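Grallex Two-Arm Table Kit: Gallery

Published 30 November 2022 by Tavion Yazzie, Clurach Automation Reviews

Our readers have asked many times for more pictures and less talk, so I have made this page for the Grallex kit, which we have on trial since September. The kit is a humanoid upper body with two arms and two five-finger hands, together with the control software, which is called Pleltuvari. It is sold for laboratories, colleges and small workshops who want to try handling of household objects before they spend money on a bigger line.

The full written review will come on its own page. On this one I put only the pictures and my short notes to each of them. The colour in the pictures is not corrected.

Both hands at the plate 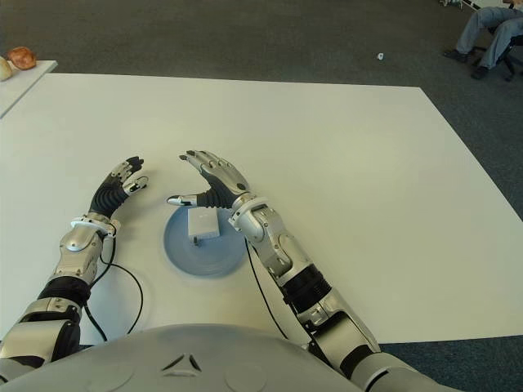 The light blue plate and small white box, with one hand on each side.

I chose the plate because everybody has one at home and because the raised rim is a good test for the fingers. A hand which comes in too low will push the rim, and then the plate travels over the table. The small box is the second part of the exercise. In Pleltuvari you can give each hand its own task, or you can link the two hands, and for the plate I prefer them linked. It took me one afternoon to understand the linking menu. The labels in it are short and some of them were translated in a hurry, I think.

About the cables. Each arm has a thin black one, and it is left to the customer where they should go. I would like to see a proper clip or a channel along the forearm. My neighbour in the workshop solved it with hook-and-loop tape from the hardware store and I believe many customers will do the same.

Fingers from the wrist side

The kit can be ordered with wrist cameras, and I recommend to take them. The head camera gives a good general view of the table, but when the hand comes between the camera and the object, you need the second opinion. 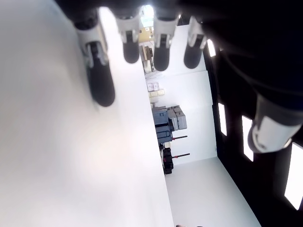

The fingertips are the part which I like the most in this kit. They are rounded and dark, and they can be changed by the user with a small screwdriver. Grallex sends a spare set in the box. According to the booklet, the set is good for 2,934 grasps on smooth objects, but I don't know how they arrived at such an exact number. I stopped my own log at 1,271 grasps and I was still using the first set.

The wrist picture comes to the screen sideways as delivered. You can turn it in the settings under Au, the name Grallex gives to its vision module. I left it as it is, as the software doesn't care and after a few days I didn't care either. A colleague who shares the trial with me finds it very tiring and turns it every time.

One more remark for those who order: a white table in bright light is hard work for a small camera. Au has an exposure setting for each wrist, and it is worth to spend half an hour with it before the first real task. I did it only in the second week, which was a mistake.

Thumb and reach
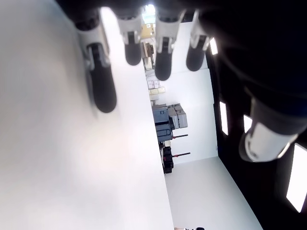 Opening and closing of the hand is smooth at the slow and medium speeds. At the highest speed I hear a small click from the thumb on the right hand, and the left doesn't do it. I wrote to the service desk and received a reply in two days, with a polite request for a sound recording. So far they have been friendly and quick.

The thumb is the joint which needs the most attention in the set-up. If it is calibrated badly, the hand will still close, but the grip on a small item will be crooked. The calibration routine has a help text for each step, and it should be repeated after every 300 hours of running. I would do it more often if several students are using the same kit.

With the arms stretched out, the reach was enough for all of my exercises. For tall people who set up the table to their own height, please check the drawing in the booklet first. I had to lower mine.

Plate alone

This exercise I repeat with every kit that comes to us, so that the results can be compared. The arms start from a raised position with the fingers open, and the plate is placed near to the body. 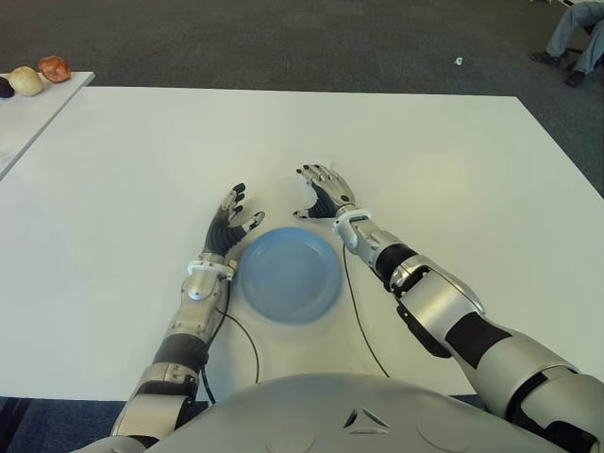
Close to the body is the difficult zone for most two-arm machines, as the elbows must fold and the wrists come to the end of their range. Grallex gives a small map of the working area in the booklet and it agreed with what I measured. There is a strip directly before the chest where only one hand should work at a time, and Pleltuvari will show a yellow warning if you plan something else there.

Price and what is included

The basic kit is $1,971 per month on the education lease, with the two hands, the head camera and one seat of Pleltuvari. The wrist cameras and Au are extra. The stand is included, the table is not. Delivery in Canada took almost four weeks for us, and the crate needs two persons and a wide door.

Questions about the kit can be sent to me through the contact form of the site. Please write "Grallex" in the subject line, and tell me if you have the version with wrist cameras or without.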